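Ticket 2184 - Orange fin-ray fingers vs. Semple parallel jaws, left arm
Opened by: Kirstin Dunbar
Status: Waiting on vendor
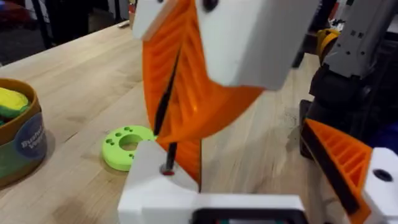
Fingers are on and the arm homes fine. The problem is in the wrist camera stream. On slow moves it holds up. On fast moves the gripper smears and the Eda tracker loses the fingertip, so the grasp gets logged as a miss even when the part comes up.

Ran the same pick list with both sets, controller settings unchanged.

Semple jaws: 26 picks, 12 flagged as misses by the tracker.
Fin-ray: 26 picks, 19 flagged.

Tried so far:
- Swapped the camera cable. No change.
- Restarted the Jeser controller and reloaded the tool profile. No change.
- Dropped joint speed to 74 percent. Fewer flags with both sets, but the cycle is too slow for us.
- Locked exposure to a shorter time. Smear is better, picture is dark, tracker drops out for a different reason.

Update, 3:40 p.m. - Ostico support asked for the raw stream and the tool profile. Both uploaded. They want to know if the tracker was trained on solid fingers only. I don't have that answer, so I passed it to Eda.

Leaving the fin-ray set mounted until they reply. Please don't change the exposure lock.

2 comments | 0 shares
Contact support | Back to top
This site uses cookies. Accept | Settings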